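Skallavholm Quiet Hour: notes for the shared audio folder

Welcome, and thank you for downloading the folder! It holds the guided rest and breathing recordings we use in our evening relaxation classes at Skallavholm. People kept asking for something they could play at home between sessions, so we gathered everything up, gave the files sensible names, and wrote down what each one is for. Please read at least the part on listening before you press play.

Last updated December 14, 2021

What's in the folder

The recordings are sorted into 6 sets. The first is plain breathing, with long pauses and very little talking. After that come the body scan, the slow stretch for neck and shoulders, the seated rest (lovely for a lunch break, if you can find a door to close), the bedtime set, and a set of background sound with no voice at all, mostly rain and a low hum.

Every recording comes in two versions, one with a soft bell at the end and one without. The bell is nice in the daytime, but several people told us it woke them just as they'd drifted off, so the bedtime set plays the bell-free version by default. File names start with the set, then the title, then "bell" or "nobell". The words spoken in each recording are in the text file of the same name, which is handy if you'd like to read a session aloud to somebody else.
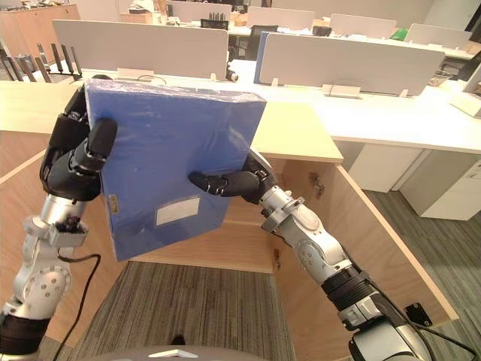 How to listen

Find a spot where you can sit or lie down without being needed for a while. Keep the volume lower than you think you want it, as the voice gets quieter toward the end and your ears will follow along. A blanket helps, even in April, because you do cool down when you lie still. If your mind wanders off to the shopping list, that's fine, just come back to the next breath you notice.

Please don't play these while driving or cooking. And if breathing exercises make you dizzy or uneasy, stop and breathe however feels normal to you. The recordings are meant for rest and don't take the place of care from a doctor or therapist.

Playing the files

Any ordinary music player will do. If you use Clotumix, load a whole set as a playlist and turn off the crossfade, or it will eat the silence between tracks (and the silence is half the point!). The Zuler index file lists every title in playing order and opens in a plain text editor.

Known problems

The second body scan has a faint click near the start, left over from the old microphone. The rain recording from the Czarnecka room is a bit louder than its neighbors. We hope to fix both in the next update.

Sharing

Copy the folder for friends, family or your own class as often as you like. Please keep this note with it, and don't sell the recordings.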